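Sewing Curved Hems and Padded Sleeves: Your Questions 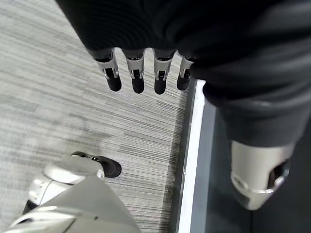

A curved hem in soft charcoal fabric, with metal-jointed fingers below.

Plernutia is a small sewing site and I get a lot of mail about curved hems, which makes me very happy, as they're my favorite thing to sew! These are the ones that come up most. I add to the list whenever a good new question lands.

Why does my curved hem ripple?
Nine times out of ten the hem is too deep. The raw edge of an outward curve is longer than the line you're folding it up to, so all that extra fabric has to go somewhere. Try a narrow hem first. If you love a deep one, cut a facing instead and you'll get a beautifully flat edge.

Do I have to baste?
No, but I do it on every curve and I've never been sorry. A long machine stitch is fine. Pull it out after pressing.

What is the Horkar sleeve?
It's our padded sleeve pattern, with a rounded shape and a hem that dips on one side. It takes 2 yards of outer fabric for a pair, plus the same of lining. The pattern has 15 pages to print and tape together (put on some music, it goes faster than you'd think).

Can I make it without padding?
Sure! Leave out the middle layer and take in the underarm seam a little. It turns into a light, floppy sleeve that's lovely for spring.

Which thread should I use?
Plain polyester for almost everything. For knits, use a ballpoint needle and a very small zigzag, and test it on a scrap of the real fabric before you touch the sleeve.

My padded seams are so bulky. Help?
Trim the padding out of the seam allowance before you sew the next seam across it. Then trim the outer layers to different widths so they don't all end in the same place. A wooden clapper does wonders too - steam, press down, and wait.

How do I keep dark fabric from getting shiny under the iron?
Press from the wrong side with a cotton cloth in between. Lift the iron and set it down again, don't slide it.

What's the difference between Baran and Darkari?
Both are hem guides. Baran is for beginners and sticks to gentle curves. Darkari goes into tight curves, scallops and points, and it's the one I had the most fun writing.

Can I sell things I make from your patterns?
Yes, up to 200 pieces a year. Please don't share or resell the pattern files themselves.

Will you run the hem sew-along again?
Yes, in November! Last time 79 people joined and the chat was a joy to read. Sign-ups open on the sew-along page, and you can start with any project you like as long as it has a curve in it somewhere.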